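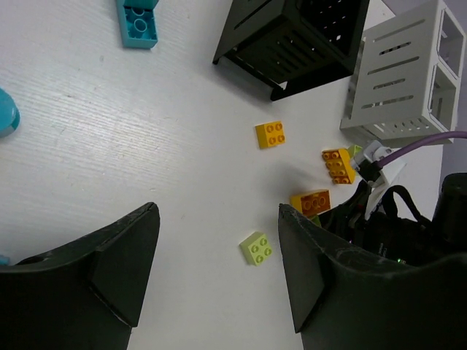
## Session 4: Studs, tubes and the two-by-two

Welcome back! Last time we folded paper nets, and today we get to handle the bricks, my favorite session of the whole course. Bring a pencil and leave your phone in your bag.

**Have ready at your table**

- large-stud bricks, mixed colors
- the Wirden grid sheet (page 88 of the course pack)
- one open box for tidying away
- a soft pencil, colored if you like

### 1. Naming a brick

We name a brick by its rows of studs. A 2x2 has two rows of two, a 2x4 has two rows of four. Color is never part of the name, so a yellow 2x2 and a teal 2x2 are the same brick for our purposes (children will argue with you about this, and it's a lovely argument to have!).

Now turn one over. The underside has tubes, and the studs of the brick below get gripped between the tubes and the outer walls. Push two together slowly and feel where the resistance starts. Try it with your eyes shut!

### 2. Drawing the stud face

Symmetry is where the small bricks really shine. A 2x2 seen from its studded side has four lines of symmetry, and you can find every one of them with the edge of a ruler. Turn it a quarter turn and the pattern lands right back on itself. On the lime-green one, look at the rims of the studs: each is a circle sitting inside its own quarter of a square, so your drawing should start with the square, then the cross, then the four circles.

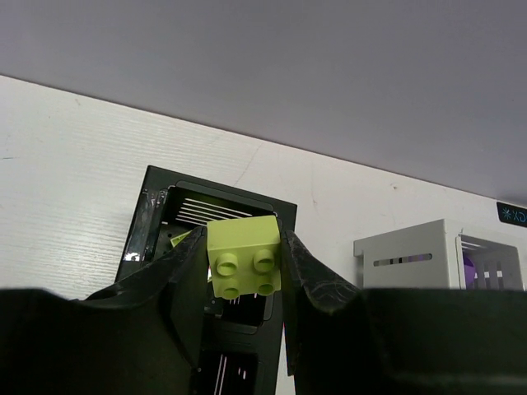

Shading comes after the outline, and please don't rush it. Pick one direction for the light and stick with it for the whole sheet. The studs on the lime-green brick cast small shadows of their own, and a thin dark crescent beside each circle is all you need to make a flat drawing pop up off the paper. I love this moment in class, it gets a gasp every time!

### 3. Pair task

One partner builds with three bricks behind a folder. The other builds from spoken directions only. Use "stud," "row" and "quarter turn," and no pointing! Swap after the first build, then compare.

### For next time

- Finish the Wirden sheet, both sides.
- Read the Hellström chapter on tiling, up to the hexagons.
- Sort your bricks by stud count before they go back in the box.

Room change: we're in Sullum 200 next session.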